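Heltano door and handling task, pre-run safety checklist with comments
Site: Brendcombe test bench (simulation side)
Completed: 30 September 2025
Reason for inspection: fault 259, gripper failed to release on stop command
Status: NOT cleared for unattended running

The checklist is the one we wrote in January, when we were younger and believed the stop button. Comments are mine. Please add yours underneath and resist editing the ones you disagree with.

1. Stop command reaches both arms
Result: FAIL
The right arm stopped. The left arm stopped too, in the sense that it no longer moved, but the fingers kept squeezing whatever they had. The log says "stop complete". It says this 965 times, which shows confidence.

2. Grip force limit loaded at start-up
Result: FAIL
The Utover controller loads its limits from the last saved profile. The last saved profile was blank. A blank limit is read as no limit. I have raised this with the people who look after the controller and been told it is by design.

3. Close-up view checked before fingers shut
Result: PASS, with comment 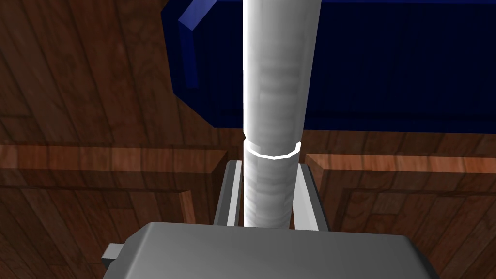 Fault 259 first came up on upright items, so the operator must now check the close-up view before every grip. You want one finger on each side and the item standing in the gap, as the white rod does between the two grey fingers. Check the lower end as well as the sides. The lower end is the bit that disappears towards the palm, and the old checklist did not mention it, presumably on the grounds that anything you can't see is fine. If either finger overlaps the item, back off and start again. Do not nudge. Nudging was tried, and there is a separate report on nudging.

4. Release tested with nothing held
Result: PASS
Opened fully on 100 cycles. A lovely result, and no use to us whatever, as the fault only turns up when there is something to let go of.

5. Release tested under load
Result: FAIL
Five attempts, two releases. On the other three the fingers opened only after the Kioko planner was restarted. "Turn it off and on again" is not an accepted control measure on this form. I checked.

6. Arms kept clear of moving doors
Result: PASS, restricted 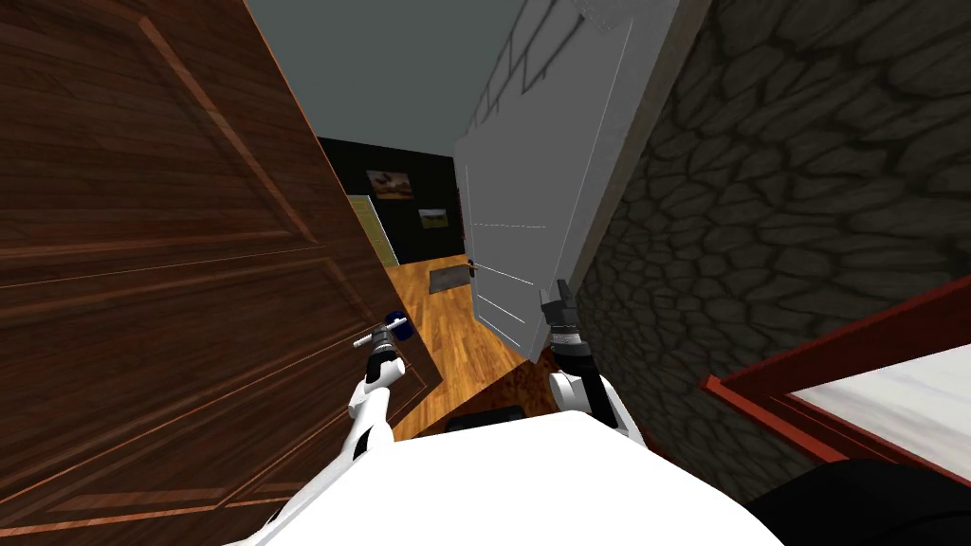
Item 6. Left gripper on the silver lever of the brown door; right gripper open beside the white door.

An arm that won't let go of a door handle is an arm that goes where the door goes. Until item 5 passes, only one gripper may hold a handle at any time and the other stays open. The base must not drive while a handle is held. Yes, this makes the task slower. The complaints box is the same as for everything else.

7. Fault messages readable by a normal person
Result: FAIL
Message shown: "GRP REL UNCONF (259)". I am told this means "grip release unconfirmed". Suggested wording: "Still holding on".

8. Reset procedure posted at the desk
Result: PASS
It is posted. It describes the previous controller. Passed because the question only asks whether it is posted; I have asked for the question to be changed.

Actions before next run
- Block start-up if the force limit is blank.
- Send the release command as part of the stop, but only where the item is supported. Dropping things is also a fault.
- Repeat item 5 until all five releases are clean, with no restarts.
- Replace the reset sheet.
- Hardware trials stay on hold. The simulated doors don't mind being pulled about, but the real ones belong to the building.

Next inspection: when the actions are done, or when somebody asks why it's taking so long.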